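Workbook, bench 2
February 14, 2020

Cania stacker, continued from the last entry. Morning spent on the rings, afternoon on the post and base. Bench wiped down first with a damp cloth and left to dry while I found the callipers, which were in the drawer with the glue sticks again. Please put them back in the tin.

What we are trying to settle is whether the set can go on the Bloxham order as it stands or has to go back with a query. Bloxham want it for the under-threes shelf, so the things that matter are the edges, the finish and how the rings come off the post. Colour matching is a lower priority, although they did ask about it in the letter.

Started with the blue ring. Washed in warm water with a drop of washing-up liquid, rinsed, dried with a lint-free cloth. Ran a thumb round the outside and then round the inside of the hole. Smooth all the way on the outside. On the inside I thought I could feel a slight ridge in one place, went round again with a cotton bud to see if it would snag, and it didn't. Noted as acceptable. If anyone else wants to try, do it with clean dry hands, as any soap left on the plastic hides this sort of thing completely.

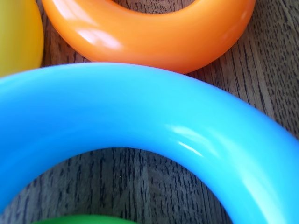
Blue ring close up, orange ring behind it. Shine on the blue to the right.

The blue is a shade darker towards the outer left and lighter along the top where the light catches it. I had this down as uneven colour on Wednesday's sheet. Turned it a half turn on the bench this morning and the darker part did not turn with it, so it is the light on a glossy surface and the entry on the sheet should be struck out. I have done it in pencil. The plastic does have a slightly see-through look and I suspect that is what misled me.

Orange next. Same wash. Feels a touch lighter in the hand than the blue but I haven't weighed it, the small scale is reading high and needs its weights checked. Leave weights blank for now. No rough places found. Yellow and green the same, nothing to report beyond a bit of fluff on the green which came from my sleeve.

Rub test, as set out on the Rater sheet: 200 strokes with the dry cloth, then 200 with the cloth damp, on the outside curve only. Looked for colour on the cloth after each lot. Clean both times for blue and orange. Yellow left something very faint on the damp cloth, but the cloth had been folded over and I can't be sure that side was clean to begin with. Repeat yellow on Monday with a new cloth cut from the roll, and write the time on the corner of it.

The Rater sheet still has the old line about "finish, matt or satin" and nowhere to put glossy. I have been writing it in the margin. If the form is being redone in May then this ought to go in, along with a proper box for the inside of the hole, which is where most of the faults turn up on ring toys.

After lunch, the post and base. The base is the flat white square one with rounded corners. Set it on the bench and pressed on each corner in turn to look for rocking. A very small movement at one corner, gone when I moved the base off the join in the table top. Worth remembering for anything flat — keep clear of the seam or you end up measuring the table.

Post is firm. Pushed it sideways with a finger at the top and it came straight back each time. The top is rounded and there is nothing sharp where it meets the base as far as I can reach.
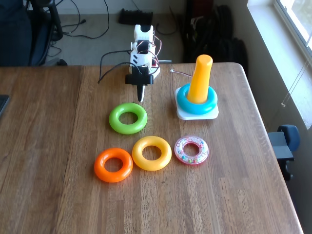 Sulwood Toy Workshop — Checking and Repair

Blue is on the post and the green, orange and yellow are out on the table with the rest of the loose rings. Blue sits flat on the base and is snug round the post. I would call it a close fit but not a tight one. Lifted off straight, it comes away without any trouble. Lifted from one side only it catches for a moment and then lets go. A small child will nearly always pull from one side, so this is the part I would like a second opinion on before we sign anything.

Tried the same with the orange and the green. Green catches a little less. Orange about the same as blue. Did not get as far as the yellow because I had already put it aside for the second rub test and didn't want to handle it more than necessary.

On and off test planned at 2,000 lifts for the blue, to see whether the catching gets better or worse with wear. Managed the first 100 by hand this afternoon and no change that I can feel. It is slow going and hard on the wrist. Suggest doing it in short lots over next week, with a tally on the back page of this book, and whoever does a lot should note whether they lifted straight or from the side. Mixing the two will make the result useless.

Still to do:
Yellow rub test, new cloth.
Check the small scale, then weigh all the rings.
Rest of the lifts on the blue.
Photocopy the Bloxham letter for the folder, the one in there is missing its second page.
Ask Cania whether the rings in the spare set come from the same batch. There is no batch number on the box that I can find, only on the delivery note.

Green went back in the tray slightly damp after I rinsed it a second time. If there are water marks on it on Monday, that is where they came from — wipe before looking at the finish.

Bench cleared at ten to five. Callipers in the tin.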